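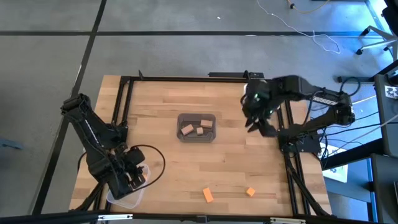
Pre-purchase inspection, two-arm tables
Filled in by Margarida Simões, 7/15/22

1. Frame and rails. OK. I went along every side and would happily order the same black extrusion for the Fusley room.

2. Cables. Needs money! The ones on the right arm are bundled nicely, but the left one has a loop lying out over the wood, and I'd like clips and sleeving on the Orellana quote — $70 covers it, so please let's not haggle.

3. Floor around the table. Needs tidying. Thin cable on the carpet, chair casters close by. Floor covers are $100 and I've put them down already.

4. Trays and small parts. OK. Blocks and tubs can wait for the November order.

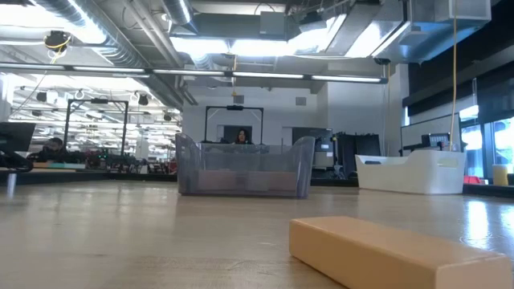

5. Room for a third station. The Breltis quote (no. 2711) assumes we have the space, and I do think we have, bless them, though I'd want the walkway taped out before anyone signs. Power is my bigger question. There is already a yellow cable coming down from the ceiling on the window side, and I would much sooner pay for another drop like that than run anything across the floor. Puvum said $2000 for the electrical work, fittings included, and I've asked them to put it in writing.

6. Daylight. Comment only. Those big windows are lovely, but please price blinds before we settle on where the new cameras go.

7. Emergency stops. Open. One per station, within reach of the operator's chair, and listed as its own line on the quote.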